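Visiter un appartement témoin sans se faire avoir : ma méthode

L'an dernier, j'ai visité 13 programmes neufs avant de signer. Treize ! À la fin je reconnaissais les bougies parfumées à l'odeur dès l'ascenseur. Comme on me demande souvent comment je m'y prenais, je mets tout ici, dans l'ordre où je le fais (et avec les bêtises que j'ai faites au début).

1. Demander le plan AVANT d'y aller

Par mail, pas au téléphone. Il me faut le plan coté du lot qui m'intéresse, pas celui du lot témoin. À la résidence Clonness, le témoin était un quatre-pièces d'angle alors que je venais pour un trois-pièces au milieu du couloir. Sans le plan sous les yeux, je serais repartie ravie d'un séjour que je n'aurais jamais eu. Demandez aussi la notice descriptive, même si elle est pénible à lire.

2. Choisir son heure

J'y vais deux fois : une en fin de matinée, une vers 18 h. Le dimanche est pratique pour entendre les voisins, mais trompeur pour la circulation. Chez Coelho, le bureau de vente n'ouvrait que l'après-midi, du coup je me suis assise sur un banc en face à 8 h pour écouter le carrefour. Très instructif.

3. Mesurer les meubles

Certains témoins sont meublés un peu petit -- un lit de 130, une table étroite, et hop, la chambre paraît immense. Je sors mon mètre (un vrai, de 5 mètres) et je note la largeur du lit, la profondeur du canapé, le passage qui reste autour. Ensuite je reporte mes propres meubles sur le plan, au crayon. Pensez au débattement des portes et des tiroirs, on l'oublie tout le temps.

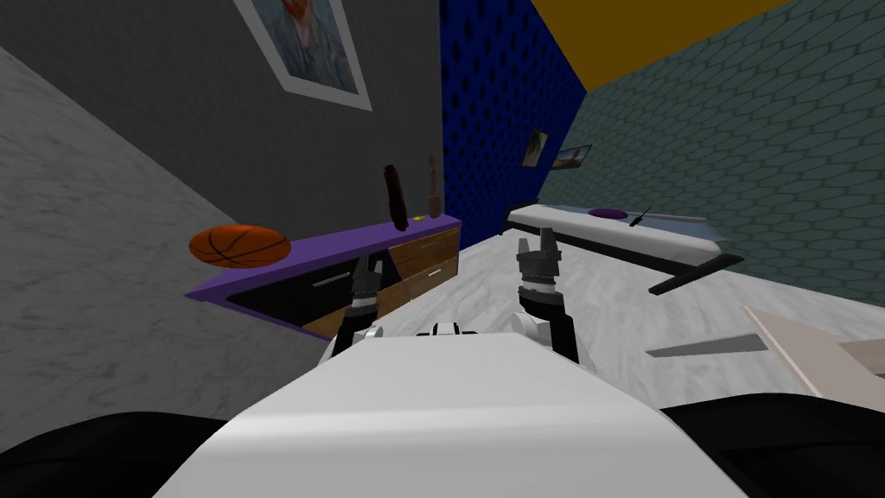
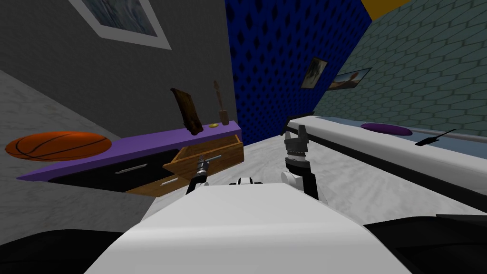
Un meuble bas à dessus violet.

4. Faire la liste des options

Ma question préférée : « Qu'est-ce qui, dans cette pièce, n'est pas compris dans le prix ? » Et je me tais. Au Skullville, la réponse a pris six bonnes minutes : le parquet, les spots, la crédence, la paroi de douche, même les poignées. Rien que pour les poignées, 800 euros de supplément. Je note tout sur la notice, ligne par ligne, et je demande qu'on me renvoie la liste chiffrée par écrit.

5. Regarder ce qui manque

Les radiateurs, par exemple. Ou le tableau électrique, souvent caché derrière un joli panneau. Les prises aussi : cherchez celles qui figurent au plan et vérifiez qu'elles ne tombent pas pile derrière votre future armoire.

6. Ne rien signer sur place

On m'a fait le coup du « dernier lot à ce prix » dans la moitié des programmes. Chez Cener, le fameux dernier lot était toujours en vente en juillet -- et moins cher. Je rentre, je dors dessus, je relis mes notes, et je rappelle avec mes questions. Pensez à demander les charges prévisionnelles au passage, je les avais oubliées les trois premières fois.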